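Amwood

Amwood is a rural estate in the parish of Vondwood, made up of a main house, a group of converted farm buildings and roughly 600 acres of mixed pasture and woodland. It was held as a single property for most of its history and is now divided into separate freehold and leasehold lots.

History

The estate grew out of two adjoining farms, Stougaard and Lower Amwood, which were brought under one title when the road to Vondwood was improved. The main house was built shortly afterward on the higher of the two sites. Stougaard farmhouse was kept as a residence for the farm manager and later let to private tenants.

Dairy farming ended when the milking herd was sold, and the barns stood largely idle for several years. The owners then applied for permission to convert the main yard to housing. The first application was refused on grounds of road access. A revised plan, with a new entrance on the north side, was approved the following August.

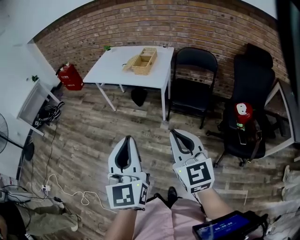

Conversion of the yard produced 12 dwellings, 4 of them single-story. The remaining buildings were assigned to storage and shared parking. Under the terms of the approval, exterior walls facing the yard could not be painted or rendered, and new window openings were limited to the rear elevations.

Ownership and tenure

The dwellings were sold on long leases of 1,000 years, with the freehold of the yard passing to Stendari, a management company in which each leaseholder owns one share. Stendari maintains the private road, the drainage system and the shared grounds, and collects an annual service charge. The main house was sold separately — with its walled garden and paddocks — and carries a right of way over the north entrance.

Land

Most of the pasture is let to neighboring farms on seasonal grazing agreements. The woodland is managed under a felling plan and is crossed by a public footpath linking Vondwood with the river. Fishing rights were kept by the estate when the lots were divided and are let on an annual basis.

See also: Vondwood; Stougaard farmhouse

Last revised 30/06/2020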